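Plundport, January 7, 2020

CARON TABLEWORKS BRINGS BACK THE PLAIN TABLE, WITH APOLOGIES TO THE DRAWER

Caron Tableworks today announced the Menero, a light wooden worktable with no drawers, no cup holder, no charging port and no app. It seats four people who like one another, or two people and a jigsaw puzzle. It goes on sale this month at the company's Plundport showroom and by phone order.

The Menero replaces the Dokanance, Caron's previous worktable, which had 10 built-in features and a 64-page manual. The Dokanance was well reviewed by people who had not yet put it together. Remaining stock will be sold off at the showroom until May, manual included.

"Customers kept telling us what they did with the Dokanance, and mostly they put a board over it and worked on the board," said Marlene Campbell, head of design at Caron. "So we took the hint and built the board. It took us longer than I would like to say in a press release."
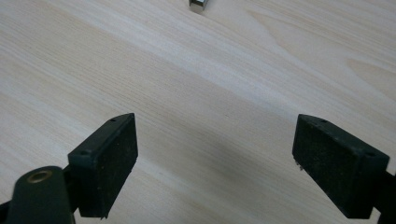
The top of the Menero is sold on its grain, and Caron has left that grain where people can see it. Stain was tried in the workshop and voted down, as was a gray wash that one tester compared to a wet sidewalk. The pale wood carries fine, close lines with slightly darker tan streaks between bands that are nearly white, and toward one side the lines open out into the broad arches familiar from flat-sawn timber. Each top will differ, and buyers who need two that match exactly are invited to buy one and stand farther back.

Caron expects the table to be used for homework, model kits, sewing, bills and the sort of small repair that begins with one screw and ends the following weekend. A pale surface makes dropped parts easier to find. It also makes coffee rings easier to find, and the company would like to mention coasters at this point. Caron sells those too.

The Menero costs $699. A matching bench is $129 and is also without features. Delivery within Plundport is free to the ground floor; upstairs delivery is available after a frank conversation about the stairs.

Both pieces arrive with the legs off. The instructions fit on a card, and the card has a blank side for writing down what you said during assembly.

Press contact: Marlene Campbell, Caron Tableworks, Plundport. Samples of the wood can be sent on request. Samples of the manual can be sent whether requested or not.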